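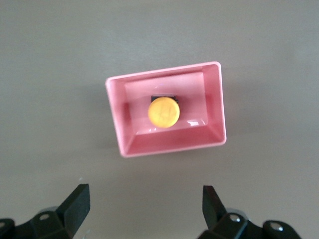 I have lost more small parts to my own workbench than I care to admit. Springs, mostly. Tiny screws. Once the one weird little washer that held my favorite desk lamp together, which I found in June inside a slipper. So these days nothing small gets set down on the bare table at my house. It goes in a tray, and the tray goes in the middle, and I don't get up for a snack until I've looked to see what's in it.

## Trays beat bowls

I used bowls for years and they're fine for popcorn. For parts, I want a flat floor and sloping sides. Things sit still on a flat floor, and a slope lets you slide a little piece up the wall with one fingertip until you can pinch it. In a cereal bowl everything rolls down to the same spot and you end up digging.

A plain plastic tray is my favorite. Pink is great! I know it looks like it belongs in a kid's room, but black parts show up on pink like you wouldn't believe, and so does anything metal. A yellow button cap shows up too. What doesn't show up is red rubber washers, so I keep a white dish for those.

One gripe: shiny plastic throws glare. If I'm working under the desk lamp there's always one bright spot on the tray floor and a small clear part can vanish right into it. Turn the tray a little, or move the lamp off to the side.

## One job, one tray

This is the rule I break the most and regret the most. If you're fixing a push button, the tray holds the push button. It does not also hold the battery from the smoke alarm and somebody's earring.

My neighbor Elspeth Crichton does hers with lidded trays and masking tape labels, and she can leave a project for a month and come back to it. I can't find my masking tape, so I tuck a scrap of paper under the parts with the name of the thing on it. "Hall lamp." "Evie's game buzzer." Good enough.

## Cleaning a push button

Evie Greenwood from down the street brings me her quiz night buzzers when they get sticky (soda, every time), so I've had practice.

1. Unplug it or take the batteries out.
2. Take a picture with your phone before you pull anything apart.
3. Ease the cap off if it's the kind that comes off. Work around the edge a bit at a time with a plastic pry tool or an old gift card. If it won't budge, stop and look for a clip or a tiny screw.
4. Wash the cap by itself in warm water with a drop of dish soap. A soft toothbrush gets into raised lettering or any little symbol on the face.
5. Wipe the base with a barely damp cloth. Keep water away from the contacts.
6. Let everything air dry overnight before it goes back together.

If the cap has a symbol on it, check which way is up before you press it home. I put one on sideways and didn't notice until the party.

Skip the nail polish remover. I ruined a nice glossy cap with it in 2 seconds flat, and it's still cloudy.

## The table matters too

I work on a smooth gray surface now and I'm a convert. My old bench was speckled and everything I dropped on it was gone. If your table is busy, lay down a sheet of plain poster board or the back of some wrapping paper. Matte is easier on the eyes - the glare thing again.

Keep the tray back from the edge. Murdo Laing keeps his on a square of rubbery drawer liner so it can't skate when he bumps it, and I've copied him.

## Washing the trays

Plastic trays get grimy faster than you'd expect, especially after anything with oil. Warm soapy water and a sponge, no scouring pad. The scratches catch grit and then you're picking grit out of a switch. I dry mine with an old T-shirt and stand them on end behind the toaster, where they take up no room at all.

Greasy film that won't shift: sprinkle on baking soda, add just enough water for a paste, rub it with your fingers, rinse. Try a corner first if the plastic is very shiny.

## Leftover bits

At the end of the night, whatever's still in the tray goes in a zip bag with its paper scrap. Zip bags go in the shoe box. When the shoe box won't close, I sit down with a cup of tea and go through it. Last time I found 6 identical knobs and I still have no idea what they go to. Kept them, of course.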